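Notice Period

The letter gave the wrong number. It said the claimant had worked 109 weeks at Monivetti, and the payroll file said 158. Under the handbook, anything past 156 weeks moved an employee from two weeks of notice pay to six. The claims examiner read both documents twice and wrote the difference on a yellow pad.

Her office was on the second floor of the Fellorden building, above a tax preparer. She handled wage disputes. Each file was supposed to take 50 minutes. This one had been open since February.

Monivetti's position was simple. The claimant had been hired through a staffing agency, Doltico, and the first 49 weeks belonged to Doltico. The claimant's position was also simple. Same desk, same badge, same supervisor, same shift. He had attached a copy of the badge - front and back - and a bus pass that proved nothing.

She went through the control factors in order. Who set the hours: Monivetti. Who approved time off: Monivetti. Who issued the check: Doltico, from funds wired by Monivetti every second Thursday. Who could end the assignment: the contract said either party, with written notice. There was no written notice in the file. There was a voicemail, transcribed, in which a man said the desk was needed for someone else.

She entered the voicemail as Exhibit 20. The system asked her to choose a category. None of the categories was voicemail, so she chose Correspondence, Other.

At four the phone rang. Monivetti's lawyer wanted to know if a settlement of three weeks would close the matter. She said she would pass it on. She called the claimant, read him the figure, and told him she could not advise him. He asked what happened if he said no. She told him: a written decision, up to 20 business days, a right of appeal. He was quiet long enough for her to check that the line was open.
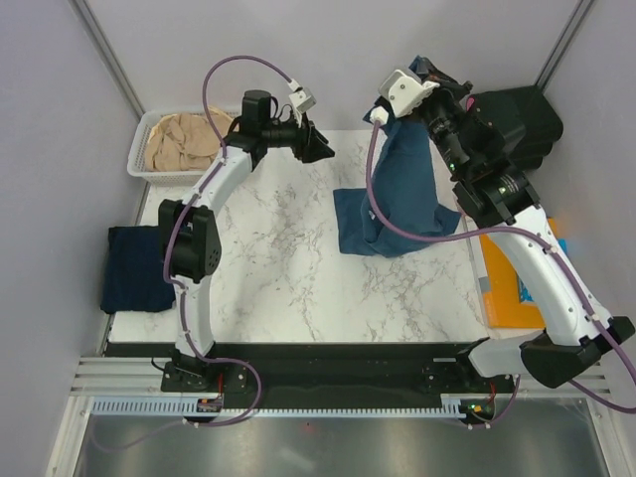

Sani Employees' Writing Club

"No," he said. "I worked there."

She wrote down the time of the call and the word declined. Then she opened the decision template and deleted the sample text in the first field. Joint employer, she typed. Continuous service, 158 weeks. The cursor moved to the next field, which was for the amount.

October 5, 2018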